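3.2 Worktops and the edges of worktops

We had not set out to write much about tables. When the Rudley households were first visited, in April, our attention was on cupboards and drawers, and the surfaces where people sorted, folded and wrapped their things were put down in the notes as "table" and left at that. It was Barış Taşdemir, reading the diaries through for a second time, who pointed out how often people talked about the table itself when they had been asked about something else altogether. Of the 1,383 diary entries, 817 mention a surface by name, and a good many of those go on to say what the writer thinks of it – too small, too shiny, a nuisance to wipe, lovely in the mornings.

White tops came up more than any other kind. People were fond of them and grumbled about them in nearly the same breath. One woman in the Firnora flats wrote that she could find a dropped needle on hers in a moment, and then, two lines further down, that every crumb "shouts at you from the doorway". We have a good deal of sympathy with her. A pale, plain surface gives very little for the eye to rest on, and even a tiny speck is noticed once the table has been cleared. Several people told us they judged whether a job was finished by looking along the top from one side, towards the far edge, and stopping only when nothing caught their attention.

The far edge deserves a word of its own. Where a white top is finished with a strip of pale wood, as in Figure 4, the border is easy to make out even when the room behind is dark, and the people who had tables of this sort seemed to use the strip as a kind of quiet limit. Piles were built up to it and seldom over it.

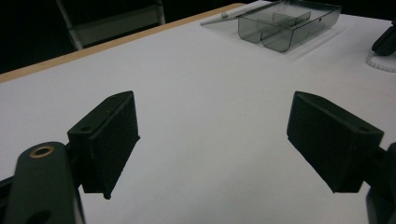
Figure 4. White tabletop with a light wooden edge strip. Part of a chair frame is faintly visible in the dark beyond.

3.3 Chairs that are not sat on

Chairs were the next surprise, and a rather pleasant one to write up. In the Ateş household there were two at the sorting table, and as far as we could gather neither was ever used for sitting while the work was going on. One held whatever was waiting to be dealt with and the other held whatever was to go upstairs. The family had no names for this arrangement and were a little amused to be asked about it, but they described it in the same way on all three visits – and the youngest son corrected us firmly when we muddled the two.

Similar habits appear in 56 of the diary entries, mostly from the older terraces, where rooms are narrow and a chair pulled up to the table is the nearest thing to a second shelf.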